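Letport Open Day

The Letport Open Day is a yearly public demonstration of household and packing robots, held on a Sunday in August in the former ferry hall at Letport. It is run by Morelli, a small automation firm with workshops in Stotley, and is free to enter. The event is best known for its bag table, at which a robot arm is set to work on zips, buckles and straps. Attendance at the most recent edition was given by the organisers as 924, a figure taken from the door counter, which also registers people coming back in from the car park.

Background

The first open day was arranged by Garba Uzor, then head of testing at Morelli, after the firm had been criticised in the trade press for showing its arms only in edited films. Uzor said at the time that visitors would see "the whole attempt, including the dull parts". The early editions largely kept to this. Later ones have been run to a printed timetable, with pauses between attempts during which the bags are changed behind a screen. Critics have asked what is done to the bags in that time. Morelli has said only that they are "reset".

The bag table

The table is the main draw and has the longest queue. The arm is fitted with a two-fingered gripper and a small camera near the wrist, whose view is relayed to a monitor for the crowd. The task is to find the pull of a zip, take hold of it and draw it along the track. People manage this without thinking, but it is hard for a machine: the pull is small, it swings, and the cloth around it gives way when pushed. 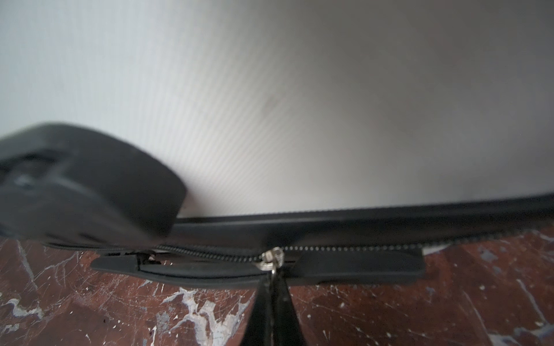

Morelli's own leaflet for the last open day claimed success in 80 per cent of 290 attempts. The leaflet does not say what was counted as a success. Thirumalai Suvarna, an engineer from Hornau who attended as a guest and later wrote a short report, noted that gripping the pull and opening the bag were treated as the same result on the scoreboard. She also pointed out that the leaflet had been printed before the doors opened, so its figures must have come from the workshop. Morelli replied that the workshop and the hall use the same equipment, but did not publish separate numbers.

Suvarna's report is fairer to the machine than it is to the firm. She described the approach to the zip as careful and well judged, and thought the wrist camera the most useful thing on show, as it let visitors see how little the arm has to go on. Her complaint was with the commentary, in which a presenter spoke of the arm "deciding" and "learning" — words that none of the staff she asked was willing to explain.

Other displays

Smaller stands cover box folding, sorting cutlery and stacking cups. Visitors may try the zip task themselves with a hand-held gripper, in turns of 5 minutes. Many find it harder than expected, and the stand is popular with school groups. The cutlery display was withdrawn from one edition without notice and returned the following year with fewer kinds of spoon.

Reception

Local coverage has been warm, and much of it repeats the leaflet. Engineers have been cooler. The usual objection is that a bag laid out on a table by staff says little about a bag dropped in a hallway, and no edition so far has let visitors hand over bags of their own. Uzor, who has since left the firm, has said he would like to see this tried. Morelli lists it as "under review".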